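Teaching two arms to close a box

Can a robot pack your stuff yet? Sort of! I've been at it since February, and flaps are still my nemesis. Start with a plain brown box, open side up.

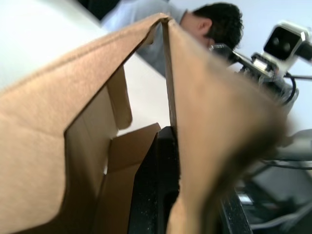
Cardboard bends a little differently every time, so I record at least 10 tries before I change anything.

Step 1. Bring the first gripper in low, fingers together.

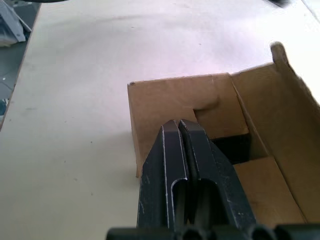

Step 2. Go for the flaps

Slow way down in here!

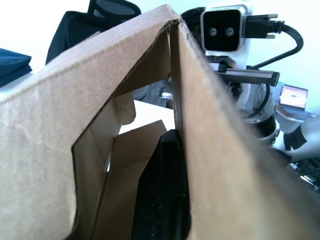 Tight quarters between the flaps

Step 3. Add the second arm, then run it 11 more times.

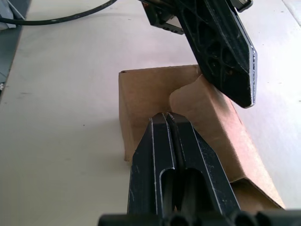

Two grippers at one box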